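Takine home wall charger: three months in

I've had the Takine on the side of the house since November, so I reckon that's long enough to say something useful about it. We swapped our old diesel for a little electric hatchback last year and spent the first few weeks charging off a three-pin plug through the garage window (draughty, slow, and the cat kept getting in). Something had to change!

The unit came from Hutix and cost me £718 before fitting. Patricio Sotomayor, our electrician over in Nekcombe, had it up and running by lunchtime and left the wall tidier than he found it. He did say the cable entry underneath is a fiddle, and he had to have 2 goes at the gland before he was happy.

Day to day it's lovely. I plug in when I get home, the light goes green, and the car's full by breakfast. The cable is long enough to reach the far side of the bonnet, and it stays bendy on frosty mornings, unlike the one my brother has, which turns into a drainpipe. The holster for the plug is a good snug fit as well.

The app is where I start to grumble. Setting a night-time schedule takes far too many taps, and it forgot mine after an update, so I woke up to a car that had charged itself at the expensive rate. It's happened once more since. I also had to move the router to get a decent signal out there, which the Requena unit I tried at my sister's place managed without any fuss. Her Requena has a shorter cable though, and it hums.

One thing to check before you order: the box sticks out more than 10 centimetres from the wall. Our drive is narrow and I've caught my elbow on it with shopping bags more than I'd like to admit. If I were doing it again I'd put it nearer the gate.

Would I buy another? Yes, I think so, mostly for the cable and the fact that it just gets on with it when the schedule behaves. I'd knock a star off for the app and leave it at that. Hutix say a fix is coming in the spring, and I'll add a note under this review when it does.
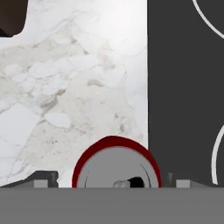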